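Plodasard open day at Noltcombe: anyone else go?

Forum > Automation > Events and site visits

benchvise_70
Posted 21 Aug 2026

I went to the open day Plodasard put on at their Noltcombe building and figured I'd write it up while I still remember it. They ran two sessions. I was in the afternoon one.

First part was a talk on the Wan arm, which is their bin picking setup. It was fine, mostly slides I had already seen on their site. The arm ran behind a fence and moved boxes from one tote to another. No faults while I watched, but every box was the same size.

The second part was better. They had a sorting station for their Cluna project, where you use a hand-held gripper and pick through a heap of small mixed stuff one piece at a time. The people running it said the heap was the whole point, because everything in it needs a different grip. I got a turn and it is harder than it looks.
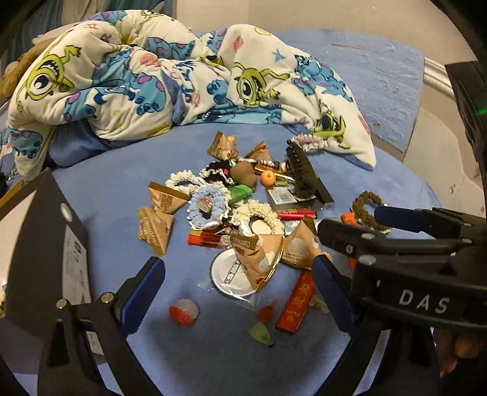
The flat things gave me the most trouble. A thin packet on soft cloth just slides or folds the cloth up with it. Lighters were easy as long as you came at them across the narrow side. Scrunchies you can grab any way you want, but then you have to shake them off the fingers. My first few tries I squeezed way too hard.

They said they had 3,196 picks logged for this set of objects so far. Somebody asked how many more they wanted and didn't get a clear answer.

Parking was bad. Get there early if they do another one.

tote_runner
I was in the morning session. Agree on the Wan demo. Same size boxes, same spot, good lighting. I have seen that demo from five other companies. I asked if they could throw in a polybag and they said it was not set up for that today.

I didn't get as much out of the gripper station as you did. It's a person picking things up with a tool. The person is doing all the thinking. I drove 70 miles and wanted to see a robot do it.

benchvise_70
Fair, but they did say up front that Cluna is at the collecting stage. I would take that over another canned demo.

mlk_gantry
Wasn't there, but a question. Was the heap always on bedding, or did they have a hard table too? Picking off fabric and picking off a steel surface are two different jobs. If all their data is on soft stuff I would not expect much from it in a warehouse.

benchvise_70
The one I used was on a bedsheet. I didn't ask about other surfaces. Should have.

tote_runner
There was a plain table in the morning, with the same kind of junk on it. Keychain stuff, wrapped candy. I don't know if they logged those picks or if it was just for people to practice on.

mlk_gantry
OK, that helps. I still think small household items are the wrong place to start if they want to sell to anyone.

quietservo
Disagree with that. Household clutter is where the odd shapes are. A comb with dense bristles, a badge in a clear bag, a lighter, all touching each other. If a gripper can handle those, then cartons are not going to be the problem. Clear plastic alone is a big deal for any depth camera.

mlk_gantry
Cartons weigh 30 pounds and a comb doesn't. Payload and cycle time are what my plant asks about, every time.

quietservo
Sure, for your plant. I don't think Cluna is aimed at your plant.

tote_runner
Did anyone get a straight answer on finger pads? I asked if the blue rubber wears out and was told to send an email.

benchvise_70
No, but I asked about something close to that. They swap them when they start to look shiny. No set schedule.

dockplate
They held one in June too, and it was the same Wan demo then. I'll skip the next one unless the arm is doing the mixed heap.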